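Work canteen has gone cashless, anyone else's?

mossybank
Started in December. We've got a big dining hall and the food is decent, but now you can only pay with the Dulix app.

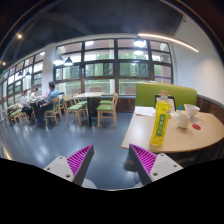
Minimum top-up is 3 quid and it took me most of my break to get the thing to accept my card. I liked paying with the change in my coat pocket! Is it just our place or is this everywhere now?

tinlid_70
Everywhere, I think. Ours went over last year and I'd never go back. The queue moves twice as fast and I can order my jacket potato from my desk.

Pell_Mell
Disagree, sorry. Our queue is exactly as long, it's just full of people holding their phones up looking for signal. And what happens to your balance when you leave?

tinlid_70
You ask for it back? I did when I left Kincaid, came through in a few days.

Pell_Mell
Lucky you. I was at Plandeo and they kept anything under a fiver. Around 400 of us on that site, so it adds up.

mossybank
Oh great, I've just put twenty on mine.

gravyboat
Ask if they do a card you can load at the till. Ours does (Nundalitz, the caterers, not the app lot) but it isn't advertised anywhere, I only found out because my phone was flat and I was making a fuss about a cheese roll.

mossybank
Ooh, will ask tomorrow. Does it work in the vending machines as well?

gravyboat
Only the one by the stairs.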